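The Black Trousers and Me

How I learned to love mending, eight years after everyone told me I should

I own one good pair of black trousers. I bought them in a shop called Caputo, in a sale, on a wet April afternoon when I was meant to be buying a birthday present for somebody else. They have been to two weddings, a funeral, more job interviews than I care to remember and one very long ferry crossing. Last winter the hem came down on the left leg, and I did what I always do with a dropped hem – I reached for the sticky tape.

I'm not proud of it. My grandmother could turn a collar, darn a sock and let out a waistband while listening to the cricket, and somehow none of it made its way down to me. At school we made a cushion in the shape of a fish. Mine had no tail. After that I decided sewing was for other people, and for years I threw clothes away the moment a seam went, or stuffed them into a bag at the bottom of the wardrobe marked (in my head, anyway) "later".

Then I moved to Tovham. It's a small place with a big hill, and halfway up the hill there's a haberdasher's called Prutard, which looks shut even when it's open. I went in for safety pins and came out an hour later with a packet of needles, a reel of black thread, a tin of tailor's chalk and a place on the evening mending class upstairs. I still don't quite know how that happened!

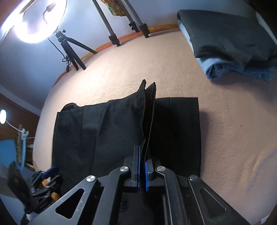

Black cloth, the hardest colour to learn on.

The first thing we were taught was to leave the needle alone. Press it first, pin it second, sew it last. I had always gone at things the other way round, in a temper, under a bad lamp, and then wondered why one leg was longer than the other. Black is a swine for this, I should say. The thread vanishes into the cloth, so you can't see your mistakes until you've made a whole row of them, and every bit of fluff in the county comes to join in. Sit by a window if you can, and do it in the daytime.

The second thing was the slip stitch, and I'd like to write it a love letter. You catch a thread or two of the outside cloth, slide along inside the fold, catch another thread or two, and so on until your tea is cold. Done well, it hardly shows from the front. Mine showed quite a lot to begin with. By the third week I could do a whole trouser leg while half watching a programme about canals, and I felt like a queen.

And it does get hold of you. I started on the "later" bag and found a skirt I'd forgotten, a coat with no buttons and a cardigan that the moths had enjoyed very much. I bought an old Wanix sewing machine from a card in the post office window and carried it up the hill myself, which I don't recommend. It weighs as much as a calf and has two speeds, stopped and terrifying.

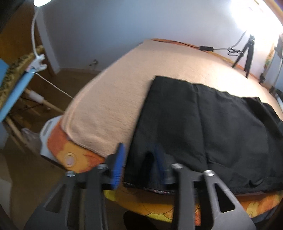 A hem on the ironing board, with a bit of patterned lining peeping out.

Linings, by the way, are my new weakness. I never used to look inside my clothes at all, and now I turn things inside out in shops and get funny looks. If a lining has gone at the hem, unpick only as much as you need, and leave it a little loose when you sew it back so that it can move about.

The trousers are hanging on the back of my door as I write this, hem up, tape gone. The coat is next, if I can ever agree with myself about the buttons.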